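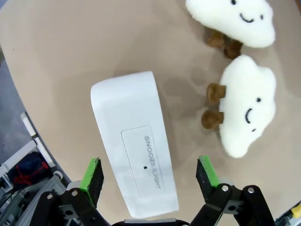 The packing bench at Jekville: a gallery

Since May the gift line at our Jekville site has had an arm on one of its benches. Management call it "the assistant". The people who work next to it mostly call it the arm. We were asked to put up a gallery for the Hulix staff pages, with a few words beside it from those who share the bench. The words were collected on 29th January and have only been shortened.

The brochure from Torkgate, who sold us the system, promised that the dull part of the job would go and the interesting part would stay. I have worked on this line for 14 years and would like somebody to point out the interesting part.

At the round table
A Snooze Light between the open fingers, two plush clouds lying to the right of it. The clouds have smiles stitched on and short brown legs, and they are soft all over. A person picks one up without looking. For the arm, a hard smooth box and a fluffy toy are two separate problems, and somebody has to sit with it for both.

Lihua Gu, packing
"I used to pack. Now I put things on the table, watch, and put them back. They tell me this is a step up. My pay slip has not heard about it."

Saulius Sakalauskas, maintenance
"The green pads are what I look at first. Then the bolts on the linkages. I don't mind it, it's more pleasant than the old tape machine. But I was given 25 minutes a shift for looking after it and that was somebody's guess in an office."

Jae-in Geum, shift lead
"The target on the wall says 60 an hour. I have asked what it is 60 of. A light in a rigid case and a stuffed cloud count the same on the chart, and I have two people who get asked why the cloud hours are slow."

Baoshan Cui, packing
"My wrists are better, I'll give it that. I'd have taken a better bench as well, if one had been on offer."

Xuân Lã, training
"Everyone who wanted the course got on it. It was one afternoon. I would like a second afternoon before anyone is described as an operator, and I've put that in writing."

What we still don't know
Whether the Lamrani site gets the same set-up, and whether the places of people who leave here will be filled. We asked both questions at the last staff meeting and were shown a slide about flexibility. Replies, if they come, will be added to this page.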